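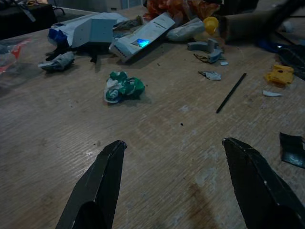

How many grasps do I need before I can say that one pair of fingers is better than another?
Plan for 77 grasps per finger pair, on the same table and with the same objects. With a smaller number, one lucky morning can change the order of your results.

4. Comparing finger pairs on the Cuseo gripper

This section explains how to run a comparison between the Skotell flat fingers and the Alemneh soft-pad fingers. It is assumed that the arm is already mounted and that the wrist camera gives a live view in the Otinmont controller. If the live view is missing, go back to section 3.

4.1 Before you start

You need:
– the Cuseo gripper with its cable connected
– both finger pairs, with their screws
– the 2.5 mm hex key from the accessory bag
– a set of light packaging waste: crumpled wrappers, cardboard, plastic bags, small scraps
– the result sheet (paper or file, as you prefer)

CAUTION: Switch off gripper power before you touch the finger screws. The emergency stop button stops the motion but it does not remove power from the gripper.

4.2 Mounting the fingers

1. In the controller, open Tools and choose Gripper Service. The gripper opens to its full width.
2. Switch off gripper power and wait until the status light is dark.
3. Remove the two screws of the left finger. Hold the finger with your other hand, or it will fall on the table.
4. Place the new finger and tighten the screws by hand first, then a quarter turn with the key.
5. Do the same on the right side.
6. Switch on the power. Select the finger pair by name in the list. The old values stay in memory until you make this selection.
7. Press Close Slowly. The two tips should meet without a step between them. If one tip is higher, loosen that finger, push it fully into its seat and tighten again.

Note: Light scratches on the fingers do not change the result. Replace a finger when the tip is bent or when a corner has broken off.

4.3 Checking the camera view

With the gripper fully open, both fingertips must be visible in the lower part of the live view, one on each side, and the table must be visible between them. If you see only one finger, the camera bracket has turned. Loosen the bracket, correct it and repeat the hand-eye calibration from section 3.4.

Objects at the far side of the table may look soft in the picture. This is acceptable. The focus is set for the grasping distance.

4.4 Running the comparison

1. Spread the objects over the table. Leave some of them alone and let others touch or cover each other, as they would in a real sorting job.
2. Place one crumpled wrapper in front of the open fingers, with free table around it. This is the first target for both pairs.
3. Set the closing speed to 4 and do not change it until both pairs are finished.
4. Start the program Pick Compare. The arm goes to the start position, 195 mm above the table.
5. After each grasp, write down one of the results: held, dropped, or missed. If two objects came up together, write "held" and add a D for double.
6. Put the object back in a similar place and continue.
7. Change the fingers as in 4.2 and repeat from step 1.

CAUTION: Keep your hands away from the table while the arm is moving, also when an object rolls to the edge. Press Pause first.

Note: Thin flat pieces and small fragments give the most misses with any finger pair. Do not take them out of the set. The difference between the pairs is often largest there.

4.5 Reading the result

The program saves a file with the closing width and the motor current for every grasp. A grasp marked as "held" with almost zero width is suspicious – look at the saved picture before you count it. Very thin plastic can really give such a value.

In our own test, Feven Gashaw ran a longer series of 473 grasps for this guide. The flat fingers were better on cardboard edges and small hard parts. The soft pads were better on crumpled paper and bags, but they collected dust and had to be wiped with a damp cloth between the rounds. Oluf Snorradóttir repeated the cardboard part in October with new pads and got the same order.

If your order is different from ours, check the finger selection in the controller first (4.2, step 6). Then compare the closing speed in the two saved files.

For questions on worn pads, see section 7, Spare parts.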